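Clenach Valve-Turning Practice Set

£785 — in stock, order by Tuesday noon for the same week

I put this set together after one too many evenings arguing over what counts as a fair valve-turning test. You get the valve fixture with its handwheel, a base plate for your own arm, the matching simulation scene and my rule sheet, which is the bit people keep writing to me about!

The rules are short. Bolt the fixture down before anyone powers up (a plate that slides about gives you lovely numbers and teaches you nothing). Measure the gap from arm base to fixture and write it on the log sheet. Start every run from the same parked pose. Do 5 slow runs in simulation first, watching the elbow as well as the gripper — I've seen plenty of elbows find a cabinet. And keep people well outside the arm's full reach, even at crawling speed.

If you want to compare results with other owners, the Ovwood log template wants 1,000 runs on one setup, failures included. Please don't bin the ugly ones. My own log is up to 2,323 and a fair few are dreadful.

The scene loads straight into Zosusis, and you can swap in your own arm model if you've got one. 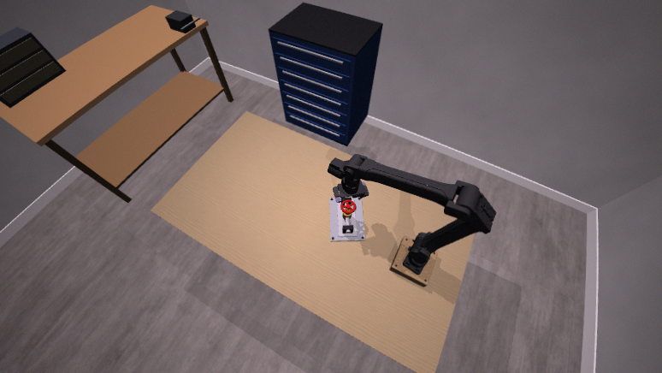 Simulation scene with the arm on its wooden base plate and the gripper down by the red handwheel.

The set doesn't replace your own risk assessment, so do that as well. Arm and gripper not included. Spare handwheels are on the Fairweather parts page.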